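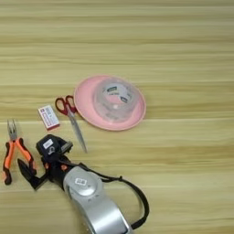
Progress report for the Sisia repair and first aid kits, second period, for the Nyanda Fund

In this period our main work was to decide what goes into each Sisia kit, and in which order it is packed. As you know from our first report, the kits go to small households in Puruvholm where people have moved in with very little and where the nearest shop with tools is a long bus ride away. We now do all the sorting on the light wooden table in our workroom, and we bring only a few things to it at one time: the scissors with the red handles, the pliers in orange and black, a small white box with red print, and the clear round container, which waits on a pink plate until its turn. The plate is a habit from the first month. Small items rolled off the table and we lost time on the floor, so now everything round begins on a plate with a raised rim. We have bought more plates of this kind from the housewares budget, and we ask you to accept this small change in the budget line.

Kits finished and delivered

Until the end of this period we have delivered 1,282 kits. This is more than we planned for the date, but I must explain that many of them are the short version, without pliers, because our supplier Kernero was late with one delivery in October. The households that received the short version are on a separate list, and they will get the missing tool without any cost to them. We did not count these kits as complete in the table that we sent you by mail. If your office prefers another way of counting, please tell us before the next period and we will correct the earlier table also.

What we changed in the contents

The first kit had too many things in it. Visits to the homes showed us that people used the scissors almost every day, the pliers sometimes, and the small sewing set nearly never. We took the sewing set out and used the money for better scissors. The new ones have longer blades and the loops are wide enough for a big hand. Several older people had told us that the earlier pair hurt the thumb, and this complaint has not come back.

The second change is about the containers. Before, small rolls were packed in paper bags. The paper opened in the bottom of the kit and the rolls came out dirty. Now we use clear plastic containers with a lid, so that a person can see what is inside before opening. It costs more for each kit. We tried to find a cheaper container and tested two, but both lids cracked in cold weather, and we returned to the first one.

Packing work

A full kit takes now five minutes to pack and check. In the beginning it took almost double. The order is: tools first, flat on the bottom, with the scissors closed and the points to the same side; then the small boxes; then the container; the printed sheet last, on the top. We have written this order on a card which hangs at the table. New helpers learn it in one afternoon.

We had one problem with the checking. In November two boxes of finished kits left the workroom without the printed sheet. The families called us, and we sent the sheets after. Since then the person who packs does not check her own kits, and this mistake has not happened again.

Money

The spending is near the plan. Transport was lower than expected, because the town lets us use its van on the mornings when it is free. Containers and scissors were higher, for the reasons above. The total stays inside the amount you approved. All receipts are scanned and are in the shared folder, sorted by month.

Next period

We want to finish the missing pliers first. After this we will begin deliveries to the farms outside of Puruvholm, where the roads are difficult until March. We would also like to translate the printed sheet into one more language, and we are waiting for an offer from the translator. It is possible that this needs a small extra sum, and in this case we will write to you separately before we order anything.

The next table of deliveries will reach you together with the transport receipts.

The Sisia project office, Puruvholm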